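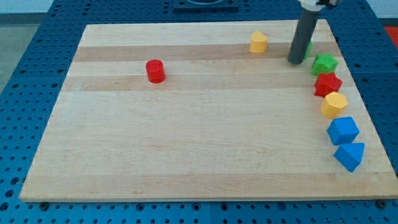

Häufige Fragen zu unserem Großfamilientreffen auf Stuvholm

Weil in den letzten Wochen immer wieder dieselben Fragen am Telefon und in der Familiengruppe aufgetaucht sind, habe ich mich an einem Abend hingesetzt und alles einmal aufgeschrieben. Wenn noch etwas fehlt, meldet euch bitte, ich ergänze gern!

Wer ist eigentlich eingeladen?

Alle Zweige, also Custetti, Osteck und McKinnon, und dazu jeder, der eingeheiratet hat oder es demnächst vorhat. Auch die Freundin, die erst seit Ostern dabei ist, darf mitkommen - wir waren alle einmal neu und wissen noch, wie das war, als am Tisch dreißig Leute gleichzeitig redeten.

Ich kenne dort kaum jemanden. Ist das schlimm?

Überhaupt nicht. Beim ersten Treffen haben sich manche Cousins zweiten Grades zum ersten Mal die Hand gegeben und bis nachts um eins in der Küche gesessen. Am Eingang bekommt ihr ein Namensschild, auf dem auch steht, zu welchem Zweig ihr gehört.

Wann geht es los und wie lange dauert es?

Wir treffen uns im August und bleiben 3 Nächte. Die Zimmer sind ab 15 Uhr frei. Wer früher da ist, kann das Gepäck in der Diele abstellen und schon einmal zum Wasser hinuntergehen.

Was kostet das Ganze?

Für Erwachsene 100 Euro mit Übernachtung und Frühstück, für Schulkinder 43 Euro, und die ganz Kleinen zahlen nichts. Vom letzten Mal liegen noch 481 Euro in der Familienkasse, die kommen in die Getränke. Wem es gerade zu viel ist, der ruft mich bitte einfach an. Das bleibt unter uns, und es wäre jammerschade, wenn jemand deswegen zu Hause bliebe.

Müssen wir kochen?

Abends ja, und zwar reihum. Jeder Zweig übernimmt einen Abend und darf kochen, was er will. Die Osteckschen haben schon Rouladen angekündigt. Allergien bitte vorher durchgeben.

Gibt es etwas für die Kinder?

Eine große Wiese, einen Schuppen voller alter Fahrräder und meistens genug ältere Cousinen, die gern das Kommando übernehmen. Gummistiefel nicht vergessen.

Bei uns gibt es gerade Streit in der Familie. Sollen wir trotzdem kommen?

Ja, bitte. Ich weiß, dass das leicht gesagt ist, und ich will niemanden drängen. Das Haus ist groß, man kann sich gut aus dem Weg gehen, und bei der Zimmerverteilung nehme ich Rücksicht, wenn ihr mir rechtzeitig ein Wort sagt.

Darf der Hund mit?

Ja, an der Leine und nicht in den Speisesaal.

Bis wann müssen wir zusagen?

Bis Ende April wäre schön, dann kann ich die Betten fest bestellen.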